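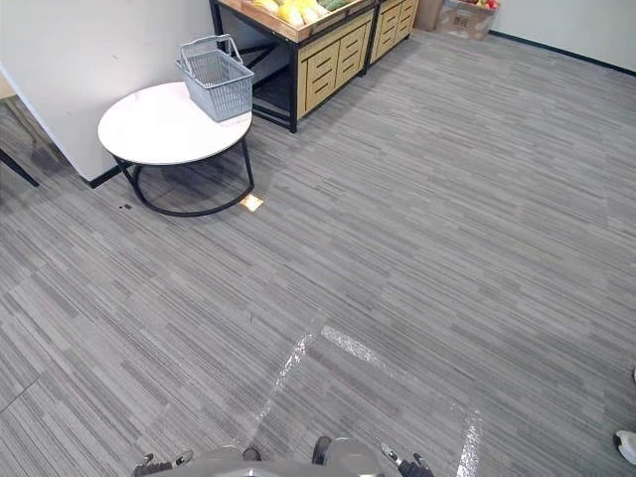

A robotics team at Yorath is building a small grocery shop indoors so that a machine can learn how to shop in it. The project, called Bristley, has recorded 1,704 examples since July, and the team says it will need many more.

In each example, a human operator guides the two-handed robot through one short task, such as putting a vegetable into a basket or taking it out. The movements of the arms are saved together with the video from the cameras. Later, a learning program studies the recordings and tries to repeat the task by itself.

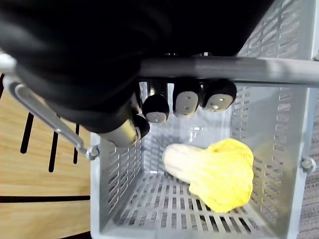
Of the examples recorded until now, 884 concern vegetables and 374 concern only the handling of the basket. "A cabbage is never the same shape as the last cabbage," said Tianyou Han, who leads the recording work. "We want the program to see this difference many times."

Failed attempts are also kept, but they receive a separate label. Each operator works for 4 hours and then another person takes over.

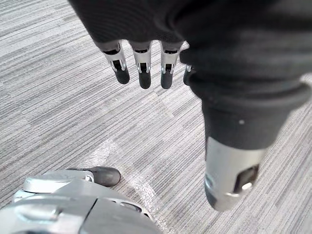 Reldale Local News, Technology desk

The team plans to share part of the recordings with the engineering school in Nundwood, where students will check the labels. A first test without an operator is expected after the next round of recording.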